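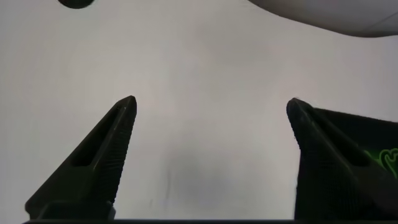

Broltier Ribbed Finger Set for Two-Finger Grippers

Sold in pairs, with screws and hex key
Price: $124 per pair
In stock at our Cistbridge warehouse

If you have ever watched a gripper pick up a pen nine times and drop it on the tenth, you already know why we got interested in fingers. We've been selling the Broltier set since February, and it has quietly become the part our customers come back for, often with a nice note about what they've been picking up with it (keep those coming, we love them!).

The fingers are black and tapered, narrow at the tip and broad toward the base, so you can reach in beside a small part without bumping its neighbors. A long slot runs along the body of each one, and the inner faces carry fine, closely spaced ridges that give small things something to sit against. They work nicely with a wrist camera too, with both tips in view while the fingers are open, and that makes lining up on a desk or bench a good deal easier.

We ran our own test pair on a Matlala arm for 3,083 picks, mostly markers, bottle caps and little cardboard boxes, and the ridges were still crisp enough to feel with a fingernail. Very smooth glass is the one thing we'd steer you away from, and for that we'd suggest the Sedik soft pads, which slip right over the tips.

What fits: Broltier and Matlala two-finger grippers with the standard block mount. If you aren't sure about yours, send us a picture of the base and we'll happily take a look before you order.

Fitting: Open the gripper all the way and switch off the power. Take out the old screws, seat each new finger squarely on its block, and tighten both sides a little at a time. Run your zero routine again before the first pick.

Opening: 65 mm between the tips
Care: wipe with a damp cloth, and use a soft brush on the ridges
Suggested check: every 2,000 picks
Returns: 30 days, unused, in the original bag

Page updated Dec 7, 2023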